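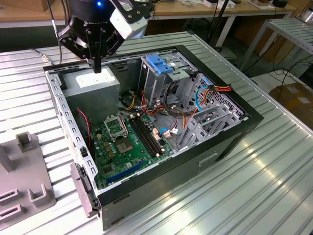 Workshop tips: setting up a PC teardown cell for repeatable trials

These tips come from the Dirnby disassembly study, which compares two ways of telling a robot where to reach inside a used desktop computer. The first method, Skirnska, works from a stored model of the case. The second, Mabaso, works from a fresh scan taken before each reach. The notes cover bench practice only, and apply to anyone running similar trials on mixed scrap machines.

Laying out the case

Lay the tower on its side with the open face up. Take the side panel off by hand before the trial starts. Panel removal was dropped from the study in June after it took up more time than all the other steps together and told us little about either method.

Push the case against a hard stop and mark its corners on the table with tape. A ribbed aluminum table is good for bolting down fixtures, but a case with rubber feet or a rounded shell can rock on the ribs. Press each corner in turn. If one moves, shim it and check again.

Keep the holding fixture on the same side of the table for the whole series. Moving it between trials changes the arm's path and makes the times hard to compare.

Cables

Loose wiring is the main cause of failed reaches. In a series of 100 reaches per method, Skirnska failed 23 times and Mabaso failed 6 times. Most of the Skirnska failures were finger contact with a wire that was not where the stored model had it. Neither method was given any rule for moving a wire aside.

Do not tidy the wiring before a trial. It is tempting, and it makes the results look better than they are. Leave the bundles as the case arrived. If a wire has to be reset between repeats, work from a printed photo of the starting state and have a second person compare.

Treat a thin single wire along the case wall with more care than a thick bundle. The scan picks up a bundle easily. A thin wire against bare metal may not show at all.

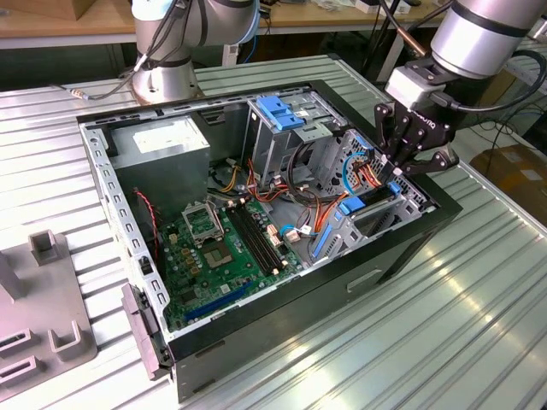
With two arms at one case, set the rest position of the idle arm first, then plan the working arm around it. Doing it the other way leads to a long afternoon of small corrections. Leave slack in the wrist cable for the full turn of the last joint, and run the working arm through its deepest reach by hand at low speed before the first trial of the day.

Approach height

Stop the fingers above the part, take the reading, then go down. In Zindholm, our trial logging sheet, the stop counts as its own step. Record the following for each reach:

Case number and repeat number
Method
Height of the stop above the part
First thing touched, if it was not the target
Whether the reach was ended by the arm or by the operator

The last line was added late, and the early sheets cannot be sorted without it.

Bare metal and plastic

Shiny drive cages and vent grilles give poor scan data under direct overhead light. Turn off the lamp nearest the table and scan again before blaming the method. Colored plastic latches scan well and make good reference points. Pick one that is fixed to the frame. A latch with play in it will shift the whole estimate.

Sockets

If a processor socket is empty with its frame raised, leave the frame as it is for every repeat and mark the area as off limits in the planner. Contacts damaged by a finger do not affect the trial, but they do lower the resale value of the board, and our supplier takes the boards back.

File sizes

Each scan is stored with its reach log. The full set is 2,000 scans. Name files by case, method and repeat, in that order. Failed reaches stay in the same folder as the good ones, with the failure code at the end of the name.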